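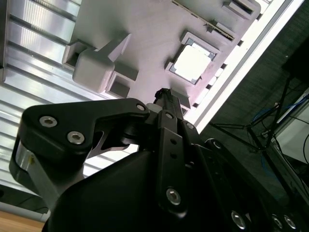
Brovadia tightens size tolerance for household recycling bales

BROVADIA — Sorting plants that sell baled household plastic in Brovadia will have to meet a stricter limit on foreign material from July, under a revised purchasing standard published by the regional waste authority.

The new text lowers the permitted share of non-target material in a polypropylene bale from 6 percent to 2 percent by weight. Bales that exceed the limit may still be sold, but only as mixed rigid plastic, a grade that brings a lower price and has fewer buyers.

Polypropylene is used in yogurt tubs, bottle caps, storage boxes and a wide range of molded household goods. It is usually collected with other rigid plastics and separated at the plant by infrared sensors and air jets. The main contaminants are polystyrene, labels, food residue and small metal parts left in discarded appliances.

The authority said the change followed a review of 562 bale inspections carried out at plants across the region. In 314 of them, inspectors recorded foreign material above the level now being adopted. The review does not name individual plants, and it does not separate bales by season, although operators have long reported that residue levels rise in summer.

"The old limit was written when most of this material went into flower pots and pallets," said Marek Beneš, who heads the authority's materials section. "Buyers are now making thinner parts with it. A small amount of polystyrene that made no difference in a pallet will cause a crack in a thin wall."

Under the revised standard, inspectors will open each selected bale and take samples from the center and from two opposite faces. The earlier method allowed samples from the outer layer only. Samples will be dried before weighing, so that moisture is no longer counted as either target or foreign material. Black and very dark items, which standard infrared sensors often fail to identify, will be sorted by hand and tested by density in a water bath.

The standard also changes how caps are treated. Polyethylene caps attached to polypropylene containers will count as foreign material for the first time. Paper labels will be counted by weight after drying, while printing directly on the container will be ignored. Film sleeves must be removed and weighed separately.

Size has been brought into the text as well. Fragments that pass through the sampling screen will be classed as fines and recorded in their own column. They are not included in the foreign material figure unless they are visibly glass or metal. Operators had asked for this during consultation, arguing that fines are mostly broken pieces of the target plastic and wash out at the reprocessor.

Makach, which runs the largest sorting plant in the region, said it expected to meet the limit on its main line but not on its older one. Anselmo Sampaio, the company's technical manager, said the older line makes a single pass under the sensors and sends anything unidentified to the mixed grade.

"To reach the new figure we either slow the belt or add a second pass," Sampaio said. "Slowing the belt costs us throughput on every material, including the ones where quality is already fine. A second pass needs floor space, and on that side of the building we have the baler."

The company has not decided between the two. Sampaio said a trial at reduced belt speed would run through the spring, with results compared against bales from the main line.

Smaller operators raised the cost of testing. Quiambao, a plant that handles collections from rural districts, has no laboratory and currently sends its samples out. Ariel Cabanatuan, its operations supervisor, said the center-of-bale requirement would mean cutting the ties and rebaling the material after every inspection.

"Rebaling takes a crew and a machine away from production," Cabanatuan said. "We would have preferred sampling before the material is compressed, when it is still on the belt."

The authority considered belt sampling and rejected it. According to the explanatory note, a belt sample shows the condition of the line at one moment and cannot be tied to a particular bale after sale. The note adds that plants may use belt samples for their own process control, and it includes a suggested form for recording them.

Reprocessors, who buy the bales and turn them into pellets, generally supported the revision. Imre Balogh, purchasing manager at the compounder Bisell, said inconsistent bales had forced the firm to blend recycled pellets with new resin to keep melt flow within range. Melt flow is a measure of how easily the heated plastic moves through a mold.

"We can work with a material that is a little stiff or a little soft, provided it is the same next week," Balogh said. He said the company would keep its own incoming checks and would not rely on the seller's certificate alone.

The revised standard does not set a limit for odor, which several buyers had requested. The authority said available test methods gave results that varied too widely between panels, and that the question would be taken up again when a more repeatable method was available. Color is also left to the contract between buyer and seller.

Existing supply contracts that refer to the previous edition remain valid until they expire. New contracts signed from July must cite the revised edition by its full title. Plants may apply for a temporary exemption if equipment has been ordered but not delivered; applications must include the purchase order and a commissioning plan.

The sampling procedure and the recording forms are available from the authority's materials section on request.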